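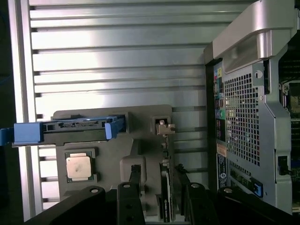
Gripper opens by itself after protective stop is cleared

Cell Talk > Small assembly and disassembly > Faults and safety

dignacio
8 Mar 2026

Good morning to all. I would like to ask for your opinion about a fault which we have in our cell. I will try to give all the details, but please tell me if something is missing.

We take parts out of used computer towers and put them in a gray fixture: CPU, drive caddy, expansion card, a small metal clip. The tower stands beside the fixture with one side open. The robot arm has a Virkum electric gripper, and there is a small camera at the wrist. The sequence runs in Fasten. The cell was built by Brosham and we took it over in August.

The fault is this. When the arm makes a protective stop while it holds a part, everything is correct at first. The arm stops, the gripper keeps its force, the part stays in the fingers. Then the operator clears the stop on the pendant. The gripper opens fully before the program has been started again. I did not press play. There is no open command in my sequence at this point.

The first time it was a drive caddy and it fell only a short way, onto the fixture. The second time it was a CPU. It fell on a corner, inside the tower, and it does not work any more. After this I stopped using the cell in automatic mode.

What I have checked already:
The gripper cable at the wrist. I moved it by hand with the gripper closed, no reaction.
The supply voltage at the tool connector while the stop is active. It does not drop.
The payload and center of gravity settings.
The Fasten log. It shows "tool ready" directly after the clearing, and nothing about opening.

I made a test with a block of foam in the fingers. I made 40 protective stops on purpose and cleared them one after the other. The gripper opened 18 times. So it does not happen always, and this is the part which I do not understand.

Does somebody know this behavior?

Danilo Ignacio

benchmoth

Sounds like the gripper is re-homing. A lot of electric grippers do a full open and close when they get an activate command, so they can find their end positions. Something sends activate when you clear the stop. Look in the startup or recovery part of the program, not in the main sequence.

dignacio

Thank you for the quick answer. I looked at the recovery routine. It contains only a message to the operator and a wait. But it is true that the movement looks like homing. With the foam block I could see the fingers open fully, then begin to close, and then the arm was ready.

torque_and_tea

I'll be the rude one. Why are you clearing a protective stop with a part in the hand? Our rule is simple: stop happens, operator takes the part out, puts it back in the fixture, then clears. Your problem disappears and you don't need to touch any software.

dignacio

I understand this rule and perhaps we will use it for some time. But to take the part out, the operator must put the fingers of his own hand between the gripper and the tower. If the gripper can move when no program is running, I do not want that he does this. For me the broken CPU is the smaller problem.

torque_and_tea

He does it BEFORE clearing. Gripper doesn't move before clearing, you said so yourself.

n_galang

I must disagree with torque_and_tea here. Two people stand at this kind of cell very often, one at the pendant and one at the part. The one at the pendant clears the stop because he thinks that the other is finished. I have seen it in our plant. The person was not hurt, but the gripper closed on his glove.

A procedure is good to have, but a tool which moves when a stop is cleared must be treated as a fault of the machine. Clearing a stop should only make a restart possible. It should not start any movement, and this includes the gripper. Danilo, please write to Brosham and ask them what the risk assessment says about the tool after a reset. If it says nothing, this is also an answer.

Regards,
Nestor Galang

torque_and_tea

Fair about the two people. We run single operator and I didn't think of it. I still say most small shops will fix the software and never write the procedure, and then the next bug gets them.

benchmoth

Both, then. Danilo, which version of the Virkum driver is installed? Not the gripper firmware, the driver on the controller side. Fasten has its own tool service that talks to the gripper too. If both of them are alive you can have two masters, and the one that reconnects first wins. That would explain why it's only sometimes.

dignacio

The driver is build 398. I did not know that Fasten has its own tool service. Where can I see if it is active?

benchmoth

Tool settings, under connection. There's a checkbox for "restore tool on reconnect". If that's on, Fasten sends an activate whenever it thinks it lost the gripper.

dignacio

It is on. I did not switch it on, so it was probably on when we received the cell.

I switched it off and repeated the test with the foam block, again 40 stops. The gripper did not open a single time. Then I switched it on again, and it opened on the fourth stop. I am very glad, but I would like to wait before I say that it is solved.

dimaculangan

Please be careful with this checkbox! We had it off for a while at our place and then we had a different trouble. When the gripper really loses power, for example after an emergency stop, it comes back not activated. Fasten believes it is active. The sequence starts, the gripper does not close, and the arm goes through the whole cycle with nothing in the fingers. Or worse, it goes down to the fixture with the fingers in a position that the program does not expect. We bent an expansion card in its slot like this (a cheap one, luckily).

Our solution was to leave the checkbox off, and to put a check at the beginning of the sequence. It asks the gripper if it is active. If not, the arm goes up to a free position, the operator confirms that the fingers are empty, and only then the activate is sent.

dignacio

This is very useful, thank you. I had not tested the emergency stop with the new setting. I have tested it now and it is exactly as you describe: after the emergency stop the gripper is not active and Fasten shows it green.

I have added the check in the same way. One question: how does your operator confirm? With a button on the pendant or outside?

dimaculangan

Outside, on the box next to the door. He has to stand where he can see the fingers, and from there he cannot reach them.

n_galang

I agree with the button outside. Please also consider what happens with a part which is held during the emergency stop. Does your gripper keep the part without power? Ours does, but only if the part is stiff. With a thin metal clip the grip was lost slowly.

dignacio

It keeps the caddy and the CPU. The small clip I have not tested, and I will do it before we go back to automatic mode. The expansion card is held on its thin edge, so I will test it also.

I have written to Brosham. They answered that the checkbox is a default setting of the installation and that the handover document does not mention it. They will send a changed document. About the risk assessment I have no answer yet, and I have asked again.

torque_and_tea

Default on. Lovely. I went and looked at ours and it's on too, we've just never had the timing to hit it. Switching it off tonight and putting the check in. Dimaculangan, could you post that bit of the sequence if you're allowed to?

dimaculangan

I have to ask my manager, but I think yes. I will take out our position names first.

dignacio

Result for the small parts, without power at the gripper: the expansion card is held well. The clip turned in the fingers and then fell into the fixture. For the clip I have now made the path lower, so that it never travels above the open tower. We stay in manual mode until Brosham has answered about the reset.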